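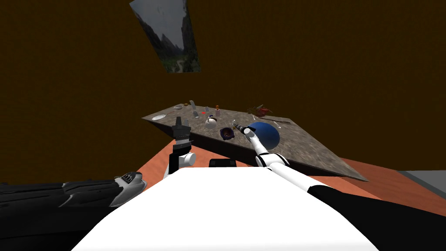

Session 4: simulating the bench before you build the arms

Handout, shared workshop build group, Drusbridge. October block. Notes by Saron Araya. Typed up fast, tell me what's wrong.

Where we are

Base is welded. Left arm is on the stand, right arm still in bits in the blue crates. So this week is all sim. Don't touch the real left arm, the shoulder bolts are only finger tight.

The sim file is called Ivar, same as the robot. Two arms, grippers, white body. Table is the granite one from the texture pack. Yes we know the real bench is chipboard. Friction values are set by hand so the look of it makes no difference. See part 3.

Part 1. Loading up

1. Open the Ivar folder on the shared drive, copy it to your own machine. Work from the copy!! Two people overwrote each other last time and we lost an evening.

2. Start the sim, load the table world. Wait. Slow laptops need a minute or two.

3. Check both arms show up. If one is missing, the joint file path is wrong, usually a capital letter somewhere.

4. Set physics rate to 2000 steps a second. The default is lower and small things sink into the tabletop.

5. Pick the head view. This is the view you drive from, looking over the body with an arm coming up each side. Learn it now, the real camera mount is drawn for the same spot.

Part 2. What's on the table

Mix of kitchen stuff and one big blue ball. Plate, can, bottles, teapot, bowl, a small glass, some utensils. Picked to be annoying in different ways.

Ball: bigger than anything else on there and it rolls. Don't try to pinch it with one gripper, the jaws don't open anywhere near that wide. Either push it or use both arms. We'll do both arms next session.

Can: lying on its side, so come at it from above with the jaws across the short way. Come along the long way and you chase it to the far edge.

Glass: close to the ball. Easy to knock when the right arm is working round there. It's clear too, so the depth reading is going to be poor on real hardware. In sim it's perfect, so don't trust a sim result on the glass.

Teapot: leave it till you're good. Lid is a separate body.

Bowl: grip the rim, one finger in, one out. Go slow on the close.

Plate: flat on the table, no gap under it. Nobody in the group has a clean pickup yet. Slide it to the edge with a fingertip, let it hang over, then grip. Practice the slide first.

Part 3. Settings

Gripper force 35 percent to start. Go up from there if things slip. Full force fires the small bottles across the room, funny once.

Friction: leave the tabletop alone. If the ball won't stop rolling, look at rolling resistance, it's a separate number and it ships as zero.

Joint speed: keep the slider in the bottom third. The printed gears we're using are Ginus pattern, they won't take the sim's top speed, and if you learn to drive fast in here you'll do it on the real thing and strip a shoulder. Ask me how much a replacment set costs. Or don't.

Gravity comp: on for both arms. If an arm droops when you let go of the controls, it's off.

Part 4. Drills

Do them in order, write down the result even if its bad.

a) Right gripper to the ball. Stop just short, no contact. Hold it there. Watch for shake at the tip.

b) Same again, but touch and push the ball a hand's width. Stop. See how far it keeps going.

c) Left gripper, raised at the near edge of the table, fingers up and open. Park it there. This is the rest pose for the left side, and you should be able to get back to it from anywhere without hitting the table edge. Elbow first, then wrist. Wrist first clips the edge.

d) Can from where it lies to the middle of the table.

e) Bowl lift, hold, put down. Put down, not drop.

f) Both arms at once, left to rest pose while right does drill a. Harder than it sounds, the controls are mirrored and your hands will swap.

Reset the world between drills. Otherwise stuff creeps and your numbers don't compare.

Part 5. Known problems

Elbow limit on the left arm is wrong in the file. The sim lets it fold further than the real one. Fix is in progress, for now stay off the stop.

Log files get huge. A long run made 1475 of them on my machine. Turn off per-step logging unless you need it.

Right wrist spins the wrong way on the old Phuthong controller boards. Newer boards fine. Check which one you've got, there's a sticker on the underside. If old, tick "invert roll" in the control panel.

Arm passes through the table: physics rate again. Go back to part 1 step 4.

Sim crashes when you grab the teapot lid. Don't know why. Save first.

Parts and bench notes, unrelated but people keep asking

Wrist housings: print in white, the black filament we've got warps. Arm tubes are the black ones, already cut, in the rack by the drill press. Do not shorten.

Gripper fingers: reprint if the pad slot is loose. File name ends in _f3, the _f2 ones are too short.

Cable run for the right arm goes inside the forearm this time. Pull the cable through before you press the joint caps on. The left was done the other way round and it took a heat gun to undo.

For next time

Bring: your drill sheet, a laptop charger, a USB cable that does data.

Read: the two-arm section of the Ivar readme. Just the first half, the rest is out of date.

Do: drills a to c at least. Anyone who gets d and e clean can help fit the right shoulder. Doors open at 6:30, we start on the arm at 7.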